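Subject: Re: Larch or spruce boards for the north wall? 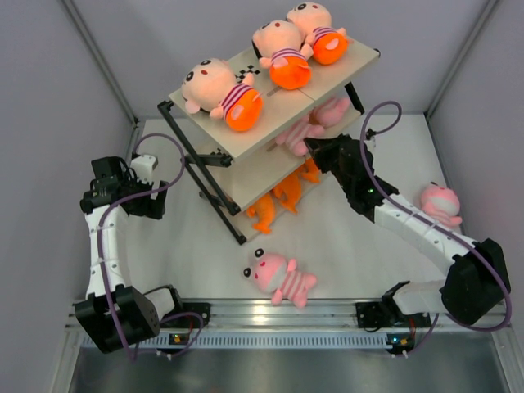 Three dolls on the top shelf

Dear Inês, dear all,

thank you for the long message. I answer only the part about the boards, as I have no experience with the windows.

On Sunday, August 25, 2019, Inês Vieira wrote:

> We must cover the north wall of the house in Tedham before the winter.
> The seller, Wirkau, offers us larch or spruce, both 163 mm wide.
> Sérgio Mota told me that spruce is enough if it is painted on both sides.
> Is this true also for a wall which gets no sun? And do you fix
> such wide boards with one nail or with two?
>
> Inês

I have used both. My own house has larch on the west side and painted spruce on the north side, put up in the same summer. The larch has never been treated and it became grey, which my wife likes and I have learned to like. The spruce looks good too, but I have painted it again already, and the lowest boards were the first to need it.

So Sérgio is right, with one addition: you must also paint the cut ends. When we shortened the boards under the windows we forgot this, and after 4 years I had to change 5 of them. The water goes up into the end of the board and you do not notice it until the paint lifts.

About the nails. For boards of this width I would take 2 stainless screws at each batten, not too close to the edges. Valter Caldeira wrote on this list in spring that he uses only one, in the middle, so that the board can move. For his narrow boards I agree. With the wide ones I had cupping where there was only one screw, and it was not possible to pull them flat afterwards.

Please ask Wirkau how dry the boards are when they deliver them. Mine came quite wet from another mill (Abreu), and the gaps opened more than I had planned. If you can, put them under a roof with small sticks between the layers for a few weeks before you start. This means ordering soon, if you want to be ready in October.

And leave the air gap behind the boards open at the bottom and at the top, with a mesh against mice. Heriberto Carhuamaca has a drawing of this detail which he sent me once, maybe he can send it also to you.

What is the distance from the ground to your first board? You did not write it, and on a north wall I would like to know this before I say that spruce is fine.

Kind regards,
Aníbal Salgado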